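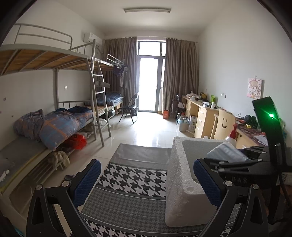

foam box on the houndstooth cover, smiley chair behind

**Poly box as a dorm tidy, yes or no?**

Gumarard
Aug 9, 2022
Moving out of halls at Brullora, 31 bits left to pack. Got a white polystyrene box with nice thick walls, putting all the small stuff in it. Packets, bit of fabric etc. Pump bottle next to it, not sure whether that goes in. Anyone done this? Does it survive a coach trip?

Grekusness
Wouldnt. Mine cracked at a corner first time I lifted it. Beads everywhere, still finding them in April. Get a plastic crate.

Đỗ
Disagree, used one two years running. Tape round the middle, dont carry it by the rim. Fine for light things.

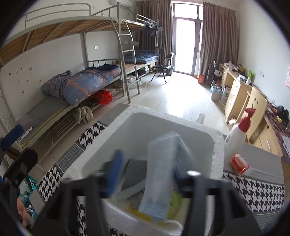 Gumarard
Light things is all it is tbh. Soft stuff at the bottom, packets on top. No lid though, thats the problem. Cling film?

Grekusness
Cling film on a coach, good luck. And keep the pump bottle OUT. One leak and the lot's ruined.

Đỗ
Bin bag over the top, string round it. Bottle upright in your rucksack, twist the pump shut frist. Mine did about 228 miles like that, no bother.

Grekusness
Still say crate. Stacks too.

Gumarard
Crates are dear round here. Going with bin bag, will report back

40 comments · 700 views · 2 shares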